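Review: the Treta suture practice pad, after one winter of recording robot demonstrations

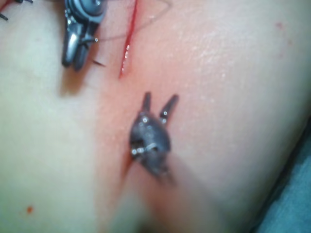
Wrist camera view, two instruments at the red incision, thread across the top.

Mar 16, 2018
by Radymyr Boiko

I bought the Treta pad in December for a purpose which is probably not the one its makers had in mind. Our group teaches a learning system to suture. For this we need many examples made by a human operator who moves the instruments from a console, and every example needs a surface to sew on. A student in a skills course may use one pad for a semester. We use a pad until it has no more good places left, and then we open the next one.

So please read this review with that in mind. If you only want to practice knots by hand at your kitchen table, some of my complaints will not concern you at all.

What I like

The surface is soft and gives way under the jaws in a believable manner. My colleague Halyna Fedoruk, who was a surgical nurse before she came to us, did most of the recording, and she was the first to notice that she did not have to change her habits. With the Bilyk pad that we had before, she pressed the needle too hard, and the system learned to press too hard also. You could see it in the playback. The arm went in as if the pad was a car tire.

The curved edge is also useful, although it annoyed me in the first week. A flat block lets the model believe that the world is flat. The Treta pad rounds off and drops away at the side, and for the wrist camera this part quickly goes out of focus. Ruoxi Shi, who trains the network, asked us to put the cut near the curve in a part of the recordings and far from it in the others. I think this was a good decision, and I recommend it to anybody who is collecting the same kind of data.

The red color around the cut is a matter of taste. Some visitors found it theatrical. For the camera it is helpful, the thin red line is easy to follow from above and it makes a good target when you label where the cut begins. One warning: do not let the model see only this red. Ruoxi made a small test on an old pad without any color, and the policy wandered around like a tourist. We now mix both kinds.

What I do not like

The pad is shiny. Under our ring light it gives a gleam on one side, and the wet edge of a cut gives small white points. The instruments do this too, of course, but metal I can forgive. We tried to lower the light, then the thread disappeared completely. We ended with the light a little to the side and the exposure locked. Please lock your exposure. We lost two days of recordings before Zakhar Melnychuk found out that the camera was correcting itself every time the dark gripper came to the middle.

About the thread I have to say something separately. Treta sells the pad in a kit with a clear thread, and for our work I cannot recommend it. When it makes a loop above the cut you see only faint gray arcs, and a person who labels the frames has to guess where it passes. Kwaku Abubakari did the labeling for us and he marked a very large part of the frames as "thread uncertain." One can say that real thread is also difficult to see, and this is true. But at the beginning of a project I want to know if the model fails at sewing or fails at seeing. Buy a dark thread separately and keep the clear one for later.

The pad also marks easily. A drop of the red liquid that falls outside the cut stays there as an orange-red spot, and wiping makes it only wider. For a human this is nothing. In our data it became a landmark, and the model was very fond of it. We now turn the pad between series, and if there is a spot we also record from the other side.

The base does not hold well on fabric. We lay the pad on a blue-green drape, and when both instruments pull in one direction it can slide. The rubber feet should be larger. I put a strip of double-sided tape under ours.

Numbers, for those who ask

We collected 800 demonstrations on this model of pad. One demonstration is one stitch, from taking the needle to pulling the thread through. Failed stitches we kept and named as failed, and I would ask you to do the same, Ruoxi says they are worth more to her than the tenth beautiful one.

The cut itself tears at its ends after heavy use. It becomes longer than it was, and the two sides do not close nicely anymore. At this point the resistance is different and we stop using that area.

Compared with others

The Bilyk pad is cheaper and lasts longer, but it is too stiff for anything except training of positions. The Manetti pad has the best layers I have tried and it does not shine, only the price is difficult when you consume pads the way we do. Treta is in the middle and for the moment I stay with it.

My rating for data collection is good, with another thread. For ordinary hand practice I would say very good. I have written to Treta about a matte version and will add their answer under this review when it comes.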